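From: Vilho Niskanen
Date: 2024-02-25
Subject: Re: [rillitz-users] How many demos for the marker and cup task?

Hi all,

Sorry for the slow answer, I wanted to go through our own set first. We do nearly the same task as you, two arms, one marker, one paper cup, and we've been at it on and off since November.

Left arm has the green light, right arm the blue one. 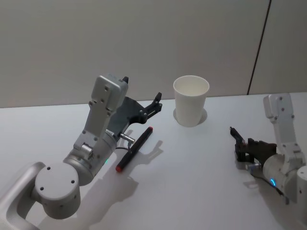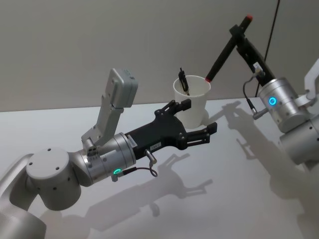
> We recorded 894 episodes and the policy still
> hesitates over the cup. Should we just keep
> recording, or is something wrong with the data?

I'd stop recording for a bit and look at what you've got! We had 894 at one point too (funny coincidence) and cut it down to 669, and the smaller set trained better. Most of what we threw out was me changing my mind halfway down and wiggling the marker over the rim. The policy learned the wiggle beautifully.

> Do you keep the failed grasps?

Only if the operator recovers within the same episode – those are gold. If the marker rolls off the table we delete it.

Two more things. Move the cup between episodes, more than feels necessary. Ours sat in almost the same spot for the first 21 and you could tell. And check that your two arms' timestamps agree, ours drifted until Mosquera 2 came out, and I blamed my own driving for weeks.

Has anyone here tried mixing operators in one set? Mine are all me so far, and I'm left-handed, so I do wonder.

Vilho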